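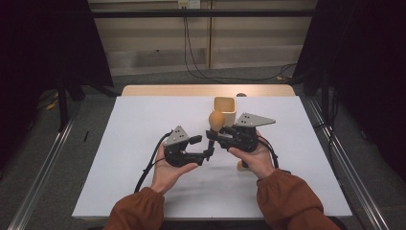 Left gripper drops its width reading in the middle of an episode

zdanko
Posted Thursday, 9:40 am
We run two hand-held grippers, both wired, with the Voliton logger. Since May the left one sometimes stops reporting finger width. The value freezes, the logger keeps writing it, and no error comes up. Yesterday we lost 20 episodes before I looked at the plots. Egg handovers and brush pickups are both affected. Has anyone seen this?

baemax
Posted Thursday, 10:05 am
Cable. Check where it leaves the back of the housing. Ours failed there, inside the jacket, so you couldn't see a thing from outside.

Lomemness_lab
Posted Thursday, 10:31 am
I don't think a broken cable gives you a frozen value. On ours a bad cable gave zeros or a dropped connection. Frozen sounds like the buffer. What is it set to?

zdanko
Posted Thursday, 11:12 am
Buffer is 256, the default. I swapped the left and right cables and the fault stayed on the left.

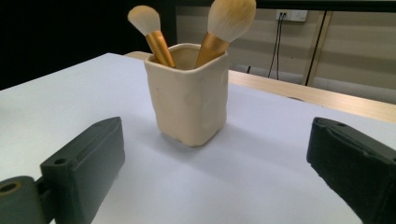 Brush task, cup in the middle of the board, fingers open.

On this task the plot stayed flat while the fingers were closing on a handle.

hbarajas
Posted Thursday, 1:20 pm
If the fault stayed on the left after the swap, it isn't the cable. Could still be the socket. Open the housing and press on the connector while you watch the live value. Also, please stop using that unit on eggs until you find it. If you have any force limit tied to width, it is working from a stale number.

baemax
Posted Thursday, 1:34 pm
They're hand-held, the person is the force limit. I'd keep recording and throw out the bad ones.

hbarajas
Posted Thursday, 1:50 pm
And then a policy trains on the ones you missed. I disagree with that completely.

zdanko
Posted Thursday, 4:45 pm
Socket it is. Two pins had cracked solder. Reflowed them and ran 6 episodes with no freeze, so I'm not calling it fixed yet. I also added a check that stops the logger if the width doesn't change at all for 5 seconds.

Lomemness_lab
Posted Thursday, 5:02 pm
That check will trip whenever someone holds still.

zdanko
Posted Thursday, 5:10 pm
The live value always has a little noise in it, even holding still. Will report back after a full day of recording.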